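Chapter 6
How a Bill Becomes a Law in a Regional Assembly

In this chapter you will learn how a proposal moves from the first idea to the final vote. You will also learn why many proposals never come so far. At the end of the chapter there are questions for group work, and a short reading by Chantelle Mokgethi, who worked for many years as a clerk in the assembly of Ranley.

Most people know an assembly only from the day of the vote. The members sit in their places, the result is read aloud, and the news reports it in the evening. But the vote is the last step of a long work. Before it, the text was written, changed, sent back, and changed again, and much of this took place in small rooms with few listeners.

Let us take one case. In August the assembly of Ranley received a bill on the fees that towns may ask for the use of public land. The first text had 4 pages. When it returned from the committee it had more than double, and 213 written comments from the public were attached to it. Kagiso Nkuna, the member who brought the bill, later said that he could hardly recognize his own words in it.

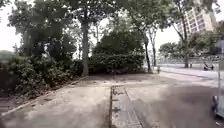

6.1 The First Reading

At the first reading, the title of the bill is read to the members. There is no debate at this stage. The chair of the assembly gives the bill a number and decides which committee will study it. The bill on land fees received the number 313 and went to the committee on local government.

The choice of the committee can be very important. A bill about fees could go to the finance committee as well, and there the members would ask other questions. They would look first at the income of the towns, and only after that at the people who must pay. For this reason, members who bring a bill often speak with the chair before the first reading and explain which committee they prefer. The chair is free to follow this wish or not.

After the first reading the bill is printed and every citizen may read it. In Ranley the text must be open to the public for six weeks before the committee can vote on it. During this time the committee may hold hearings, and we will study these in section 6.2.

Words to know: bill, chair, clerk, committee, hearing, reading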